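Stop calling them bird brains

Third time this month I've read a headline about a "surprisingly smart" crow. Surprisingly to who? Anyone who has left a sandwich on a park bench knows already.

My problem is with the tests. Give a jay a puzzle box made by people, for hands, and score it against a toddler. Bird fails, bird is dumb. Bird passes, bird is "almost human." Either way we learn mostly about the box. Same with dogs and the mirror test – a dog lives by its nose, why would it care about a reflection.

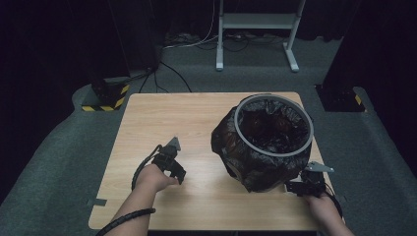 Kvido Pešek wrote in to say I'm being unfair, that a bad test repeated the same way on 200 birds still tells you something about differences between them. OK, fair. It does. But thats not what ends up in the headline, and it isnt what gets the next grant either.

What I'd like to see is more time outdoors. Slower, colder, boring. Watch one flock for a whole winter, write down who follows who, who steals, who gets robbed twice and moves its food. Fewer trials, more notebooks. A caged bird tested at 50 days old has never had a winter to plan for, so what memory are we even measuring?

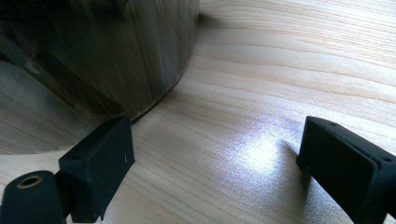 Kiyoshi Ichikawa thinks field work can't replace the lab, as you never know what a wild bird saw before you showed up. True, and I don't want the labs shut. I want them to stop ranking. Pigeon below parrot, parrot below ape, us on top every time. Funny how the people who draw the ladder always get the top rung.

Anyway. More on the pigeons in June, if I get the time.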